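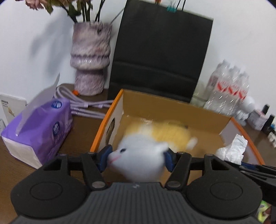
Wendholm Toy Library and Repair Room
Progress report, 8 April 2022

Hi Roxana,

You asked for something shorter than last time and with fewer tables, so I've put the spreadsheet in a separate file and I'm just going to tell you how it's going. Mostly well! A couple of things are behind, and I've put those in here too.

The big number first. We now have 133 member families, and when we sent you the application we were hoping to get to 100 by the end of the grant year. A lot of that came from the school newsletter in January, which cost us nothing and did more than the flyers and the banner put together. I'd like to move the rest of the flyer money into storage bins if that's okay with you (there's a line about it at the bottom).

Loans are at 1316 since we opened. Puzzles and wooden train sets go out the most, then dress-up clothes, then anything with wheels. Soft toys hardly move as loans, and I think that's fair enough - a kid who falls in love with a stuffed rabbit doesn't want to hand it back in three weeks. So we've started putting donated soft toys on a "take one home" shelf instead, after they've been washed and checked over. It empties fast. We no longer log them as loans, so if the soft toy column looks like it falls off a cliff in February, that's why.

Washing has been its own adventure. The secondhand machine we bought in the fall gave up in the first cold snap, and for a few weeks I was hauling bags to the laundromat on my way home. The replacement is in now and it's a much better machine. We went over on that line and under on shelving, so it nearly evens out. Teodor Ursu rewrote the cleaning sheet while we were waiting and it's now one page, with the hard plastic stuff and the fabric stuff kept apart. New helpers pick it up in an afternoon.

The repair evenings are the part I was most nervous about and they've turned into my favorite. We run them twice a month and usually have 10 people at the tables, some with a broken toy from home and some who just like fixing things. Sewing and glue jobs get done on the night. Anything with a circuit board goes in the back and waits for Teodor, and that pile is longer than I'd like. We've had a music box in there since before the holidays. If you know anyone who's handy with a soldering iron and has a free evening, please send them our way.

Now the stuff that's late. The online catalog was supposed to be live by the end of March and it isn't. We went with Gikutik in the end, after the trial with Jisier kept losing our photos, and moving everything across has meant retyping most of the entries. We have 300 items in so far, with the board games and the baby toys still to go. I'd rather say July and hit it than promise you May and be writing this same paragraph again.

The second pick-up point at Dinu is also behind. The space is agreed and we have keys, but the shelves can't go up until the wall has been patched, and the landlord is slow about returning calls. I've been over twice and it's a nice bright room with parking right outside, so I still think it's worth the wait. No rent is due until we open, so the delay hasn't cost us anything except my patience.

Missing pieces are better than I feared. We had a run of puzzles coming back short before Christmas, and then we started weighing the boxes on a kitchen scale before and after each loan. It takes seconds. Parents think it's funny and they also check under the couch now.

Three things I need from you when you get a minute:

An okay to move the leftover flyer money to storage bins.

A yes or no on the new catalog date, so I can tell the members.

The logo file again, please, the large one. The one I have prints fuzzy.

Receipts are scanned and in the shared folder, apart from the plumber, who still owes us an invoice. Come by on a repair evening if you can, we start at six and there's usually cake.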